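About Stindari

Stindari runs scheduled day trips and short rail-and-coach stays from Kornitwood. The company holds a tour operator license and sells direct, by phone and through this site. Trips run all year, with a reduced timetable from November until spring.

Our routes

The network has 28 day routes. Each is built on a fixed train departure, with a coach transfer where the final stop is more than a mile from the site visited. Transfer times are set against the published train timetable and include a 12-minute margin for late arrivals. If a train is later than that, the coach waits and the return is moved back.

The longest route is the Ranasinghe coastal loop, which takes two days and includes one night at a partner hotel. It can be booked one way in either direction. 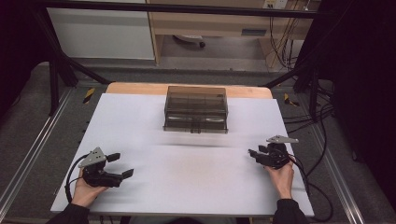

Seats are released in two blocks. The first opens 90 days before departure and the second 30 days before. Unsold seats from the first block carry over at the same fare. Groups of ten or more are handled by a separate desk and should not use the online form.

Bookings are managed in Cillerix, our reservation system. It issues one reference per party, covering train, coach and entry tickets. Changes made before noon on the day before travel are free of charge.

Figures

Departures operated last season: 1398
Seats held for groups: 3630
Stays of one night or more: 1581

Office

The Kornitwood office is on the station forecourt, next to the coach bays. Tickets can be collected there up to 20 minutes before departure.

Page last updated 3/8/22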